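Jorkudura Clothes Swap and Style Circle
Minutes, November get-together
Last updated: Tuesday, 9.40 pm

Okay, I'm on minutes again, so you're getting them my way! We started at seven-ish with most of the regulars there and a few new faces from the Ulterport group, who came with two suitcases of denim and instantly became everyone's favourites. Apologies from the knitters, who had their own thing on.

Last minutes: read, more or less agreed. Zdislava Gajdoš asked me to fix the bit where I wrote that she'd donated the mustard cardigan. She lent it. It's on loan for the winter rail and she'd like it back in spring, buttons and all. Fixed, sorry Zdislava.

Winter swap

This took up most of the evening. We've got the hall from ten in the morning, doors at eleven, and we agreed to stick with tokens. One piece in, one token, with coats and boots earning a second. I was for scrapping tokens altogether because I always lose mine in my bag (I have found three from last year's swap in a glove), but I was outvoted and I've made my peace with it.

We have some 200 pieces on the rails already, and that's before anyone does their big wardrobe clear-out. Vilém Charvát thinks we should stop taking summer dresses now. I said people love buying out of season and I personally wear a cotton dress with tights and a big jumper right through to April. We settled on this: summer things are welcome if they layer. Whoever is on the sorting table decides, and no arguing with the sorting table.

Knitwear gets washed before it comes in, please. We had the moth conversation again. I'm not going to minute the whole moth conversation.

Sizing labels: we're dropping the numbers on the rails and hanging things by colour instead. I'm so excited about this one. The Ulterport lot did it at theirs and said people picked up pieces they'd never have looked at, and one of them was wearing the proof, a rust-coloured corduroy pinafore over a grey skivvy, and it was gorgeous. The size still goes on a swing tag so you don't have to try on everything in the building.

Mirrors

We need more of them. Last time there was one mirror and a queue for it that went past the tea urn. Vilém has a tall one he can bring if someone with a wagon can pick it up. I've offered my hallway one, which makes everybody look slightly longer than they are, and I heard no complaints about that.

The Beneš coat

For anyone who missed it, the camel wool coat by Beneš has come in, fully lined, hardly worn, and four people in the room want it. We can't just put it on the rail or there'll be a stampede. My idea was to raffle it. Tickets at the door, draw at two o'clock, and the money goes to the hall hire. I got quite carried away here and talked about the collar for a while.

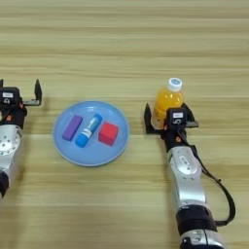

Zdislava wasn't sold on the raffle and said that a swap ought to stay a swap, that the coat had come in for tokens like everything else, and that once we start charging for the nice pieces people will hold their nice pieces back. She'd rather names went in a hat, no money, and whoever wins hands over two tokens.

Well, I came round on the spot. It's a better plan than mine. Names in a hat, draw still at two, and you have to be in the room to win. Carried, with one grumble from the back.

Flyers

We're getting 1000 printed, the little ones that fit in a coat pocket. I wanted the plum background, others wanted cream so you can read it, and cream won. There's going to be a plum border, though, so I'm counting that as mine. Wording stays the same as last winter except for the bit about tokens, which Vilém is rewriting so that it makes sense.

Mending corner

Prodier thread again, please, the last lot we bought kept snapping. We're short on black and navy and have more lime green than any of us will use in this life. If you can sew on a button you can sit at the mending corner for half an hour, you don't need to be fancy. I've put myself down for the first slot.

Any other business

Someone asked if men's shirts could have a rail of their own. Yes, if enough come in. I'd like first look, I wear them as jackets!

A pair of tan ankle boots was left behind after the last swap and I still have them. Lovely boots. Claim them soon.

Hangers: bring them if you have them, wooden or plastic, no wire.

Finished a bit after nine. Next meeting same place, and I'll be wearing the pinafore if I can find one.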